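Buvent opens home-robot simulator to paying customers

WALTVILLE, 20 June 2019 – Buvent, the small software firm on the north side of town, has started selling a simulated house for people who train two-armed robots. The kit is called Moffat. It went up for order this morning, a bit ahead of schedule, with a price list that was still being fixed at lunch time.

No hardware in the box. Buyers get a download, a license key and a set of furnished rooms where a virtual robot can reach, turn, bump into things and get reset. The idea is to let small labs and startups try out household jobs before they put a real arm anywhere near a real cupboard.

The firm had been running Moffat as a closed test since October, with 15 outside teams. Most were university groups, plus a couple of appliance makers who asked to stay off the list. Feedback was mixed at first. Doors were a sore point – early versions let a robot push right through a hinge if it came in fast enough. Buvent says that's been fixed in the release build.

Doors get a lot of attention in the new version. Cabinet and room doors have handles, and each can be set stiff, loose or locked from a plain text file. The views below come out of the release build.
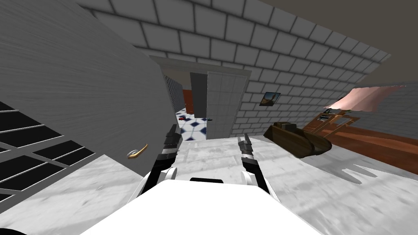
What's in the package

Three editions. The starter one covers a single house and one robot model, for one user. The team edition adds more houses and lets several people share a license. The lab edition comes with source code for the scene loader and a support line staffed on weekdays.

The starter edition is $2121 a year. Prices for the other two are by quote, which a few people on the firm's user forum were already grumbling about by noon. Students can apply for a free key that runs 9 months and can't be renewed.

All editions record what the robot's cameras would see, along with joint positions and gripper state, and write it to disk in formats most training code can read. Camera placement is up to the user. Body-mounted views can be rolled over at steep angles, something testers had asked for so their software wouldn't get used to a level horizon.

Textures can be swapped too. Wall tile, floor pattern, cabinet fronts, tabletops, all from a menu or by script. Lighting is more basic. Flat and even by default, with hard shadows if you switch them on, and no fancy reflections. Buvent says that keeps it quick on a midrange desktop. A reviewer who wants glossy kitchens will be disapointed.
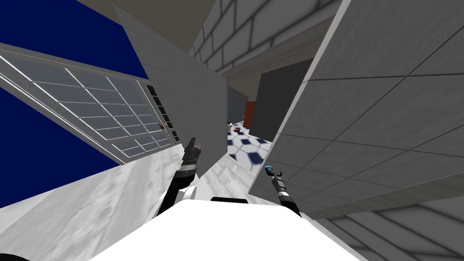 Two arms facing a corridor with a patterned tile floor, in Buvent's Moffat simulator.

How it runs

We had a review copy for a few days. Install was painless on one machine and a pain on the other, where the graphics driver had to be rolled back twice. The manual covers this, on a page that's hard to find.

Once up, it was steady. We left a simple reach-and-return script going overnight and it was still going in the morning. Loading a new house took longer than we'd like, long enough to get coffee. Resets inside the same house were near instant.

Grippers are the best part. Left and right can be different models, and the fingers open and close at sensible speeds. Swapping one is a single line in the config file. Contact with hard surfaces felt believable. Cloth is less so, it hangs nicely but slides around like paper once you pull on it. Buvent lists soft materials as a known weak spot.

The controls need work. You can drive the arms from a keyboard, a game pad or a headset, but only the headset gives you both arms at once without a fight. On the keyboard we kept knocking the wrong arm into the wall. Undo would help. There isn't one.

Small objects could be hard to pick out from across a room at the default resolution. Turning it up helps and slows things down. A crop tool is promised in a later update, no date given.

Who else is in this

The closest rival is Viltton, which rents time on its own servers by the hour and ships more objects per room. Viltton looks better on screen. It also needs a fast connection and won't let customers edit the houses. Moffat runs on the buyer's own machine with no network needed after the key is checked, and that will matter to companies that don't want footage of unreleased products going out of the building.

Table work is where the two can be compared most directly. Moffat's default tabletop task drops the robot over a plain surface, fingers open, and leaves the user to decide what gets placed there. Viltton starts with a full table and makes you clear it by script. We liked the bare start better, it made short tests easier to set up.
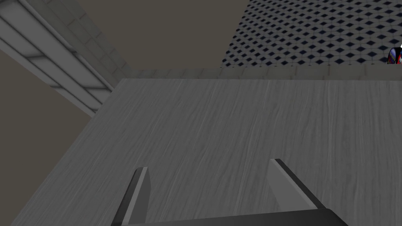 Can a program trained in Moffat be moved straight onto a real robot?

Buvent doesn't promise it. The firm tells buyers to plan for extra practice on the actual machine, and the team and lab editions include a tool for matching joint speeds and camera settings to hardware.

Orders are being taken through the firm's site. Keys go out by email, normally the same day, tho the first batch was running late this afternoon. Teams from the closed test keep their access until October and get a discount if they move to a paid edition before then.

A Linux build is out now and a Windows build is in testing. Nothing planned for Mac. The next update is supposed to bring stairs and a second bathroom layout.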